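21 May 2024
By Visitación Paredes

I finished the second season of Galden last night, very late, and today I went to work with eyes like a fish. I promised in April that I would write something when it was over. So I made a pot of tea and I will try to put my thoughts in order, with spoilers after the part where I talk about the coat.
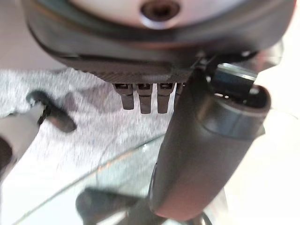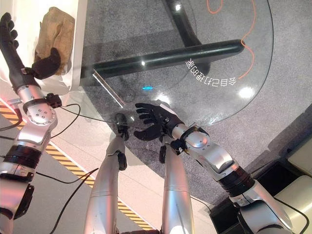

Galden, for those who did not follow my earlier posts, is the series about the family that owns a ferry company in a cold town, and season 2 arrived on Ostance with much less noise than the first. The first season was all secrets and shouting. The new one is slower, and Adoración Escobar, who plays the older sister Irene, has now the centre of the story. She wears the same coat in almost every episode. It is a light brown coat, the brown of the crumpled thing under the black glove in the second picture, and it has the same darker creases, as if Irene sleeps in it (in episode four she does). I read comments from people who are angry about this coat. They say that a woman with a ferry company can buy another one. I think these people never had a mother who saved the good coat for thirty years and died with it in the closet.

I want to speak first about Escobar, as I believe she is the reason to watch. In season one she had few lines. She stood in kitchens and she looked at her brother when he was lying. I remember I said to my husband, this woman knows something the writers did not write. Now they wrote it, and she does even less than before. There is a moment in the third episode when the bank calls and she answers with "yes", "yes", "I see", "yes", and each of them is a different word. I played it again two times. My husband asked if the television was broken.

She is 34 in the story, which I mention only for the reason that the show mentions it all the time. Her aunt says it at dinner, the priest says it, the man from the insurance says it while he is holding her file. At the beginning I was tired of it. Later I understood it is a kind of song in that town, they repeat your age to you until you leave or marry. I come from a place like this. My own number was 27 and I left.

Now the spoilers, so please close the page if you are still in the middle.

The brother does not come back. I was sure until the last episode that he would come back. They gave us the boots in the hallway, they gave us the phone that rings and stops, and the neighbour who thought she saw him at the fuel station. Everything I know about television told me he would walk in during the storm. The storm comes, it is very well made, the door opens, and it is the accountant with a box of papers. My husband laughed out loud and I wanted to hit him with the cushion. But I have thought about it during the whole day at work and I am now on the side of the accountant. He is a good character! He had his own small sadness with the sandwiches, and he was carrying the secret of the company alone since the first season, if you look again at the scene in the parking lot.

What I do not forgive is the trial. It takes one episode and a half, and it looks like it was borrowed from another programme. Suddenly everybody speaks in complete sentences. The lawyer has a beautiful office with a view of a city that was never named before, and Irene travels there and comes back the same evening, when we were told in season one that it is two days by road. I am a person who notices this. I used to work in a travel agency and I cannot stop myself.

The director changed between the seasons, maybe you know it. The first was made by a group of people who took turns. The second is all by Öztürkmen, whose only work I had seen before was the film about the beekeepers, and that one I could not finish. Here I find the same habits and I like them better. The camera stays in the room after the people leave. There is a long look at a sink. In the beekeeper film it felt like a punishment, and in Galden it gives you time to be angry at somebody. Each episode is 42 minutes and I would say that a good part of it is people not being in the room any more. I know how this sounds. My colleague at the next desk gave up after one episode and told me it was a series about furniture.

I must say something also about the subtitles. I watch with English subtitles on English programmes, after so many years in Canada I still do it, and I am no longer ashamed. It helps with the accents, and in Galden the fishermen really do not open their mouths. The subtitles in the first season were careful. In this season they are made in a hurry, I think. In episode five the uncle says "she took the line", meaning the rope, and the text says "she took the lion". I was waiting for the lion for some minutes. In another place it is written [sad music] when there is no music at all, only the wind and the refrigerator. Maybe for somebody the refrigerator is sad music. When I was learning English I did it with a soap opera and a notebook, I wrote each expression with the meaning beside it, and some of the subtitles were wrong then too. For one full year I believed that "to call it a day" was something you did at the telephone company.

There was a small event in Cludengate last month, in the old theatre, where they showed the first two episodes on the big screen and Escobar came to answer questions after. I did not go. It is 3000 kilometres from my house and I have a dog with medication. But a reader of this blog was there and she wrote me a long message, and she let me share a part of it. She said that Escobar is much shorter than she looks, that she was drinking hot water with nothing in it, and that when a man asked her if Irene is a good person she thought for a long time and then asked him what he did for work. He was a dentist. The whole theatre was laughing and then she answered him seriously, for several minutes, and my reader could not remember one word of the answer. This I find very funny and also a little bit sad for the dentist.

My reader also asked about the coat, brave woman. It seems that the costume department had a better one prepared, a dark green one with a belt, and it was used in one day of filming and then put away. You can see it for a second in episode two, on the back of the chair in the ferry office, if you pause when the aunt sits down. I paused. I think it is there. It can also be a blanket.

About the music I have less to say than last time. They kept the song at the beginning, with the woman who hums, and they cut it shorter, and I miss the part with the accordion. My dog also misses it, he used to lift his head exactly there. At the end of the last episode they play the complete version over the names, with the ferry leaving and the lights of the town getting small, and Irene on the deck with her hands in her pockets. We do not know if she is leaving for good or if she is only checking the engine, as she does every evening. I have read long arguments about this. One person made a drawing with the position of the moon. My opinion is that she has the keys of the house in her pocket, you hear them when she turns, and a woman who leaves for good puts the keys on the table. My mother did it, I did it. My husband says that this is the sound of the chain on the railing.

There is no news about a third season. Ostance did not say yes and did not say no, and I saw that the actor who plays the brother is already in a comedy about a wedding, with a moustache. I will watch the comedy for loyalty, one episode at least.

Some of you asked me if it is necessary to see the first season before. I would say yes for episodes one, three and the last, and you can jump over the others without much damage, except the parking lot scene, which is in the sixth, near the end. Look at what the accountant does with the envelope. And if somebody understood why the aunt burns the photograph of the horse, please write it in the comments, I have asked three people and each of them told me a different horse.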